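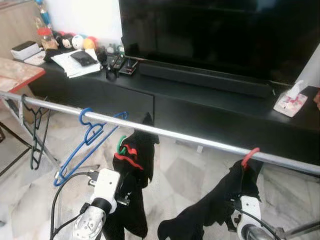
Two black garments on the rail, with a blue hanger and a black one further along.

Tumham and Bustitstead Household List
Message 403
May 17, 2021
Subject: Re: Re: drying on hangers, no ironing ever again

On the earlier message, which I quote so that people can see what I'm grumbling at:

> Hello all. After reading the Preda leaflet I have stopped
> pegging out altogether. Everything goes on a hanger the minute
> it leaves the machine and the hanger goes on the rail of the
> airer. It dries in half the time, it takes up no room and I
> have not touched the iron since December. When it's done you
> carry it to the wardrobe on the same hanger. You do need
> matching hangers or it doesn't work properly. The Flurkeo
> slimline ones are the ones to get. Has anyone tried it with
> jumpers?

Half the time of what? If the comparison is with a heap over the back of a chair, I believe it. If it's with the same shirt pegged by the hem on a line with a bit of wind, I don't, and the leaflet doesn't say which they tried. I've read it through twice looking.

I have been hanging T-shirts this way on and off all winter, so I'm not against it. They do come out flatter across the chest. They also come out with a little bump on each shoulder if the hanger is too wide, and no amount of smoothing afterwards shifts it. A jumper will be worse. To the person asking about jumpers: lay it on a towel.

As for taking up no room, a shirt on a hanger needs a good hand's width either side or the sleeves stick to the neighbours and stay damp at the armpit. By the time you've allowed for that, a whole family's wash won't go on one rail, and you are back to draping socks over the radiator.

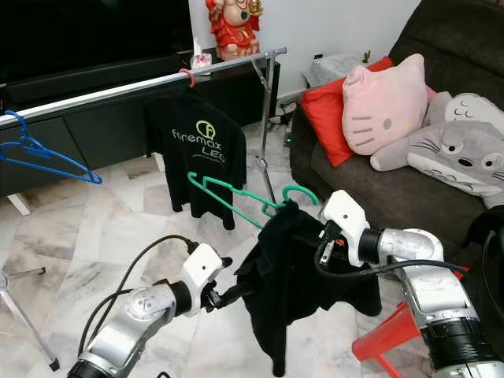 Marian Oldcorn
List member, Tumham end

Then the matching hangers. I can't see what difference matching is supposed to make to a wet shirt. Look at the rail in the pictures. The hangers are blue, black, red, green and pink, all on the go together, and the black T-shirt with Foremax LED on the front hangs from the pink one as well as it would from anything out of a packet. What I would look at is the shape of the shoulders and whether the hook goes over the bar. A fat chrome tube is harder on a mean little hook than a wardrobe pole is, and I've had hangers from a dry cleaner's that simply wouldn't sit on mine.

Getting the thing on to the hanger is the part the leaflet skips. It says "slip the garment on" and moves on to the next paragraph. A limp black T-shirt with no obvious front doesn't slip on to anything. I go up through the bottom hem, one shoulder and then the other, hook out at the neck last. Going in by the neck is quicker and I think it's what ruins the collars, though I couldn't prove it.

Two questions for anyone who has kept it up for longer than I have:

Does black fade less on a hanger indoors? I've been told so, but by the same person who told me vinegar would set the dye, and it didn't.

Has your airer started to lean? Mine is a folding one with thin legs and it was made for pillowcases. With everything hung at one end it creeps.

I'm not buying new hangers until somebody shows me a shirt that was improved by them. I have a drawer full of the free sort and will carry on with those. If anyone at the Bustitstead end wants some, they're welcome, but I'm keeping the wide wooden ones for coats.

Marian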